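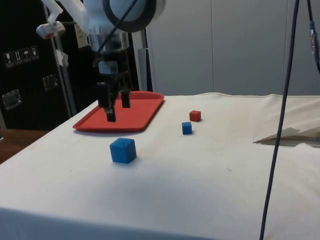
Poste d'évaluation Kindell : pince ouverte, plateau rouge, trois cubes.

Rapport d'étape à Wendinau, samedi 1 octobre
Par Leif Åberg

Le kit de tri Kindell nous est vendu comme « prêt en 40 minutes ». Nous en avons mis 102, café non compris. La notice renvoie deux fois à une page 19 qui traite de la garantie.

Depuis, 200 cycles ont été lancés. Les petits cubes passent bien. Le gros bleu donne plus de fil à retordre, et Jirnness, le revendeur, nous conseille de « revoir nos attentes ». C'est noté au budget, ligne divers.

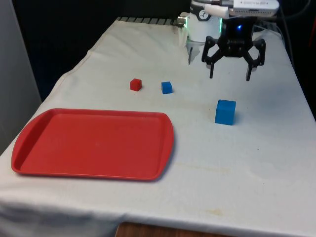
Suite des travaux

Second jeu de doigts commandé, livraison promise en janvier. Nous demandons le report du solde à cette date.

À lire aussi
- Magnusson : devis comparatif
- Kindell : la notice, version corrigée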